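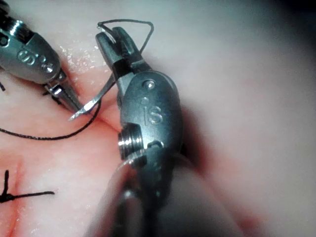
April, bench 2, start 8:40 a.m.

Third round of the silicone skin batches for the Brilcombe suture trainer pads, picking up from where the shore hardness numbers stopped making sense. The plan was to get the color right first and leave the feel for later, and I think that was the wrong order. Pale pink with the rose a bit deeper along the creases is the look the teaching people want, and the sheen matters to them too, so no powder on the surface this time. Keep the pigment at the level in the old recipe card and stop fiddling with it.

Mix A: base from the Lomeo drum, lot 1151, softener at 20 percent by weight. Degassed until the foam fell, then four minutes more. Poured thin from one corner. Demolded clean except for the lower left, where the release had pooled. Tore at the second stitch when I tried it by hand with a curved needle. The tear ran along the crease and not across it.

Mix B: same base, softener down to 12 percent, one layer of the Vatia mesh laid in at half depth. Mesh floated. I should have let the first pour gel before putting it down — this is written on the card from last year in my own handwriting. Held four stitches with no tearing, but the needle drags and you can feel it catch on the mesh. Somtochukwu Tamuno tried it after me and said it was like sewing a wet sneaker. Noted.

Mix C: softener 15 percent, mesh, two pours with a 25 minute wait between. Still in the mold as of lunch. Surface tacky at the edges, fine in the middle. Room was cold this morning and the heat mat was unplugged, so the cure time on this one is no use for comparison.

Scale check before B: the 100 g weight read 100.2. Left it. Rezeroed before C.

Spent too long on the release agent. The Baloyi spray leaves a film that the second pour won't bond to if any gets on the gelled face. Masked the face with parchment and sprayed the walls only. Seems OK. The old brush-on wax was slower but I never had delamination with it, so if C peels I go back to wax.

Stock: softener is low, 78 g left in the open bottle and none on the shelf. Order number for the last lot was 3020, ask for the same grade. Mesh is fine for now. Gloves in medium are gone again.

3:15 p.m. Pulled C. Layers held together when flexed, no bubbles at the mesh. One thin spot near the top edge from the mold not sitting level. Shimmed it with a folded card, needs a proper foot.

To do: cut C into strips, pull test on the spring gauge, three per pad. Repeat C with the heat mat on. Send one offcut of B to Tamuno for the drag comparison.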